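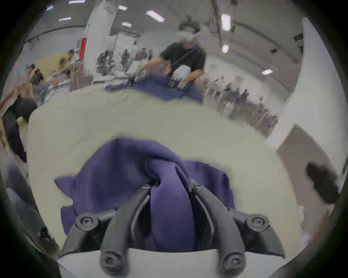 Clarkside Community Garden Association
Minutes of the winter general meeting, December 26, 2020

Reading time: 3 minutes
Print | E-mail this page

The meeting opened a little after two, once everyone had found a chair and the tea had gone around. Fengying Ren was in the chair and Wanting Liang took these minutes, so any mistakes in them are mine, and please do tell me about them kindly! It was lovely to see so many people out in the week when most of us would happily stay home with the leftovers.

1. Minutes of the July meeting
These were read and accepted, with one correction. The plum tree by the east gate was a gift from the Mao family and was not bought by the association, as I had written. My apologies to the Maos, who have been very gracious about it, and who brought plum jam.

2. Money
Fengying went through the account. We began the season with $1,738 and closed it with $2,669, most of the difference coming from the seedling sale, which did far better than any of us dared hope. The one large bill still to come is $169 for the new hose reel and fittings. Plot fees stay as they are for next year. There was a short and friendly talk about whether we should be saving for a second shed, and it was left that we would price one before spring and talk again.
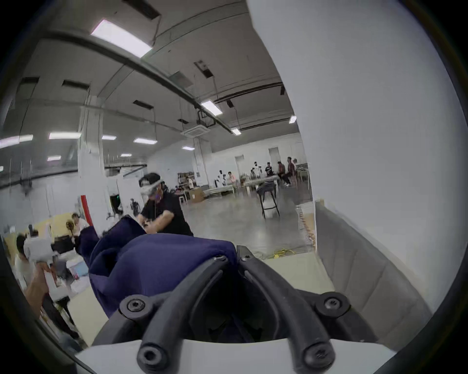 3. Water
The rain barrels behind the shed were drained and turned over before the first hard frost, and the outside tap is shut off. The lower barrel has a split near the spigot, as those of you with plots on that side will know from your wet shoes. Fengying will try a patch kit, and if that fails we will replace it. We also agreed to go back to the old watering list in summer, with names written up on the board by the gate - the telephone arrangement confused everybody, me most of all.

4. Compost
This took up the longest part of the afternoon, as it always does. The Uvar bins have settled nicely and the oldest one should be ready to spread in the spring, but people are still putting in whole squash and thick stalks, and these simply sit there. It was proposed that we chop everything to the length of a hand, and that we keep a fourth bin only for leaves. 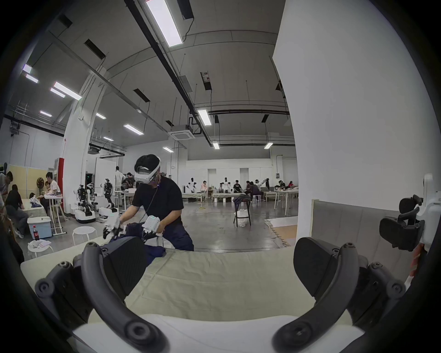 Wanting Liang felt that a leaf bin would be full by the first windy week and asked if we might use wire rings along the back fence, where they could be made bigger or smaller as needed. This went over very well, and it was agreed to try two rings for a year. (I am pleased to record my own idea being adopted, as it doesn't happen often.)

5. Seeds
The order goes to Fotorow in the first part of the new year. The list now stands at 94 packets, which is a great many beans, and anyone who would like to share a packet with a neighbor should put both names on the same line. Several people asked for the flat yellow beans we had two summers ago. I will look for them, but I can't promise, as they were missing from the last catalog. Please pay when you sign, in cash or by check.

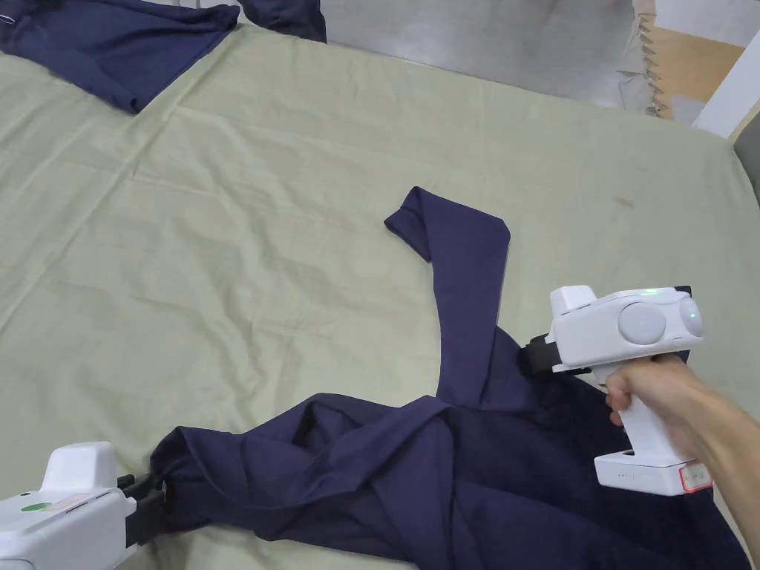
6. Paths
The wood chips have worn thin between the upper plots, and the corner by the herb bed is slippery after rain. We will ask the tree company for another load, and there will be a spreading morning when the ground dries out. Bring a rake and good gloves if you have them.

7. Anything else
The gate padlock sticks in cold weather and wants a drop of oil. A green-handled trowel was found under the bench and is in the shed on the nail. Thanks were given to everyone who carried squash and potatoes to neighbors who couldn't get out this fall.

The meeting closed at a quarter to four. The next one will be held before the seedling sale, and the date will go up on the board by the gate.

Wanting Liang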